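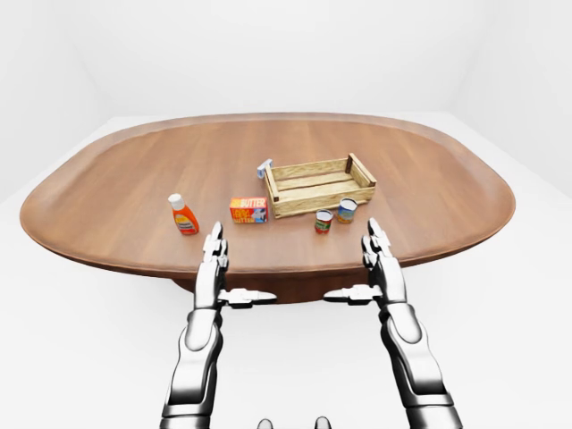 **For release in November**

# Farquharson drops "free" airport night from family city breaks and asks rivals to do the same

Farquharson, the family travel firm based in Vurnarham, will stop advertising a free first night on its short city breaks. The firm says the offer was never free, that most parents got little out of it, and that it should have gone years ago.

The change covers all Farquharson breaks to Zestau, the old harbour city that has become the firm's best-selling trip for parents with school-age children. Flights from Vurnarham land there at 4.50 in the morning. Until now, families were sold a "bonus night" before the holiday began, in a hotel beside the runway, with checkout at ten.

"We called it a gift and then put it in the price," said Gregor Hepburn, who runs the firm's city breaks. "A family of four paid £54 for it whether they slept there or not. Plenty of them sat in the lobby with their coats on until the first bus. I wouldn't call that a night."

Farquharson went through 1146 family bookings to Zestau from the past year. In 258 of them the room was never used at all. The firm makes no great claim for these numbers, which come from one route and one hotel, but it has seen nothing from other sellers to suggest theirs would look better.

From the new season, the price of the airport room will be shown on its own line and families can leave it out. Those who do will be offered a bag drop in the old town from 6.30 in the morning, five minutes' walk from the tram stop at Lemov Square. The bag drop costs extra for more than four bags. It has toilets and somewhere to change a baby. It does not have beds, and Farquharson will not be describing it as a lounge.

The firm is also rewriting what it tells parents about the first day. Its old guide promised "a full extra day of adventure" to anyone arriving on the early flight. Remigiusz Witkowska, who has led walks in Zestau for Farquharson and was asked to check the new text, struck the line out.

"The museums open at ten and the castle opens at eleven," said Witkowska. "Before that you have the fish market, two bakeries and the sea wall, and in the rain you have the bakeries. Children of six do not want an adventure at five in the morning. They want to lie down, and the guide should say so."

The new guide does say so. It suggests breakfast, a short walk along the sea wall if it is dry, and nothing booked before noon. It also warns that the streets behind the cathedral are steep and cobbled — a pushchair can be got up them, though not with any pleasure.

Farquharson has written to other firms selling the route, asking them to list the airport room separately. None had agreed at the time of writing. Hepburn said he did not expect a rush.

"'Free' sells holidays," he said. "We may well lose some bookings over this, and I'd be wary of anyone who told you otherwise."

Families who have already booked can have the room taken off and the money returned, up to 14 days before they fly. Farquharson has printed 3000 copies of the new guide, which will go out with tickets. It can also be picked up at the Vurnarham office.

**Notes for editors**

- The £54 charge is for one family room, two adults and two children, room only.
- The bag drop closes at 8 in the evening. Bags left after that are kept until the next morning.
- Gregor Hepburn is available for interview. Requests should go to the Farquharson press desk in Vurnarham.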